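Guides > Doors and Hardware > Interior Doors > Sticking and Squeaking Doors FAQ

Search the guides Enter keyword Go

Sticking and Squeaking Doors: Frequently Asked Questions

These are the questions we get most at the Pranstead counter about inside doors. They apply to ordinary hinged doors in houses and apartments. Fire doors and doors on closers have their own rules, and you should ask your building manager before you touch one.

Why does my door stick in summer and close fine in winter?

Wood takes up moisture from the air and swells across the grain. A door that has an even gap in February can rub on the latch side by July. If it only sticks for a few weeks a year, wait until the weather turns before you plane anything. Wood you take off in July leaves a wide gap in winter, and you can't put it back.

Check whether the top and bottom edges were ever painted or sealed. Often they weren't. Bare end grain lets in most of the damp. Take the door down on a dry day, let it sit indoors, and give both edges two coats.

How do I find the spot that rubs?

Close the door on a strip of paper and slide the paper along the gap. Where it catches, mark the door with a pencil. Shiny patches or worn paint on the edge also show where it rubs. Chalk on the jamb works too, but it makes a mess on light paint.

Should I start with the hinges or the plane?

Start with the hinges. A door that rubs at the top on the latch side has usually dropped because the top hinge is loose. Tighten all the screws by hand. If one spins without biting, take it out, glue a piece of hardwood dowel into the hole, let it dry overnight, and drill a new pilot hole.

On a heavy door, swap one screw in the top hinge for a long one that reaches the stud behind the jamb. Pick the screw closest to the stop. Don't overtighten it, or you will pull the jamb over and change the gap all the way down.

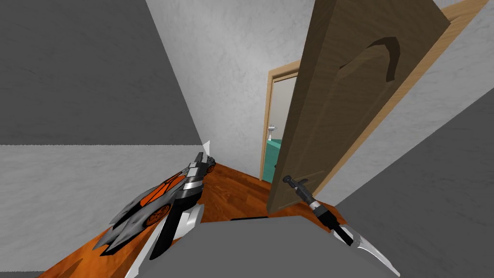 If the hinges are tight and the door still rubs, then look at removing wood. Sand first. For anything more than a light rub, use a sharp block plane and work from the corners toward the middle so the ends don't split. Seal the bare wood the same day.

My door swings by itself. Is the house moving?

Probably not. Most doors that drift are hung slightly out of plumb. Hold a level against the hinge side of the jamb, then against the face. If it's only a little out, take out one hinge pin, lay it on concrete, and tap the middle with a hammer to put a very slight bend in it. The extra friction is enough to hold most doors where you leave them.

If several doors started sticking or drifting at once, and you also have new cracks over the frames, have someone look at the foundation.

What should I use on a squeaky hinge?

Pull the pin, wipe off the old black grease, and rub the pin with paraffin wax or a little white lithium grease. Cooking oil goes sticky and collects dust. Spray lubricants quiet a hinge for a while, but they run down the paint. We stock the Tidora wax stick, and a plain candle also does the job.

The latch doesn't catch. Do I have to move the strike plate?

Look at the marks on the plate first. If the latch hits just above or below the opening, file the opening a little. If it misses by more than the file can fix, move the plate, fill the old holes, and drill new ones. Orkum makes an adjustable strike that saves some chiseling, though it needs a slightly deeper recess.

Can I trim the bottom of a hollow-core door?

Yes, within limits. There is a solid strip along the bottom, and its depth varies by maker. If you cut past it, save the strip, clean it up, and glue it back into the hollow. Score the cut line with a knife before sawing so the veneer doesn't chip.

Do you rehang doors?

Yes. The charge is $39 per door if you bring it in and $100 for a house call. Samuele Valentini takes the bookings, and house calls are on Tuesday.

Comments (3)

Hugo Marty
The dowel trick worked on a closet door I had given up on. I used golf tees cut flush, same idea.

Rebecca Orlandini
What about a door that only rubs on the carpet? Ours was fine until we put in a thicker pad.

Nazareno Piras
Rebecca, try rising hinges before you cut. They lift the door as it opens. Check your clearance at the top first.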